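Progress report to the Tandley Fund
Project: Furniture loan and refurbishment, Uloria
Prepared by: Ohemaa Opoku, workshop coordinator
Date: 2026-05-03

This report covers work on the white furniture line in April. The grant pays for workshop rent, replacement parts and two part-time wages. Most of the month went into the pole-and-panel pieces, which are the ones families ask for most and the ones that come back in the worst shape.

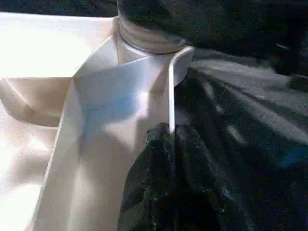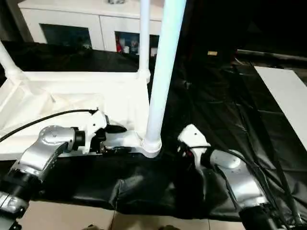
White frame and poles on the black covering.
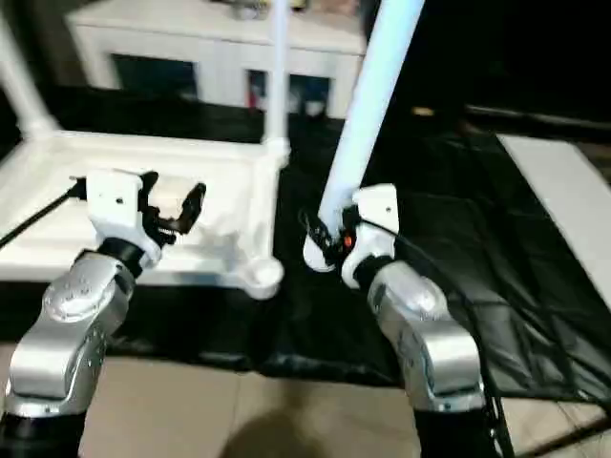
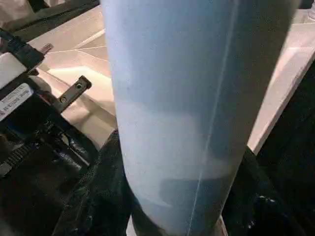

Work completed

We took in 15 white frame units during April. All of them have been unpacked, sorted and checked for cracks at the corners. Of these, 13 are back in stock and ready to lend. The other two are waiting for corner pieces that we don't have on the shelf.

Mawuli Agbeko wrote a new assembly order for the frames. We used to fit all the poles loosely and tighten them at the end, and the frames often came out crooked. The new order starts at one corner and seats each pole fully before moving to the next. Mawuli has tried it on every unit since the second week and the corners line up better. A printed copy now goes out with each loan.

Table coverings have been changed as well. The old gray blankets shed lint into the sockets and had to be washed too often. Black sheeting wipes clean and shows up white scuffs and chips of plastic right away. It does slide on the tabletop, so we clip it at the back edge.

Parts

Poles remain the main shortage. We ordered 60 replacements from Clokitz in the first week of April and received 40. The remaining 20 are on back order and Clokitz has not given a delivery date. Bendik Hovland has asked Ramanauskas for a price on the same length. Their sample pole fits but is a little tight at the collar, and we would want to test it over several assemblies before placing an order.

We are also losing small parts between the return desk and the workshop. Bags get opened at the desk to check the contents and are not always closed again. From now on the desk will weigh the bag and leave it sealed. Ekow Frimpong has made up a sheet with the correct weight for each kit.

Problems

The storage room flooded slightly after the heavy rain in the middle of the month. No furniture was damaged, but several cartons on the floor had to be thrown out and their contents repacked. The landlord has cleared the drain. We have moved everything up one shelf, and this leaves us short of space for incoming returns. For the moment returns are stacked in the hallway, and we would like to end that before summer.

Two families reported that the pole ends were hard to push in. In both cases the end had been pressed in at an angle and the rim was slightly flared. We replaced the poles and added a line about this to the instructions.

Spending

Spending on rent and wages is on budget. Parts are under budget only because of the back order, and I expect that line to catch up when the rest of the poles arrive. We have not used the repair tools allowance. I would like to move part of it to shelving and have sent Patricio Llorente a separate note with two quotes attached. We will not commit to either until we hear from the Fund.

Plans for the next period

– Finish the two units still waiting for corner pieces.
– Test the Ramanauskas pole and decide whether to order.
– Clear the hallway and put up shelving, if the transfer is approved.
– Start on the children's tables, which have been in storage since the winter.

The children's tables will be slower work. They use a different leg fitting, and roughly half of them came to us without instructions. Mawuli will put one together first and write up the steps before we open the rest.

Receipts for April are in the shared folder. The receipt for the black sheeting is missing and we have asked the store for a copy.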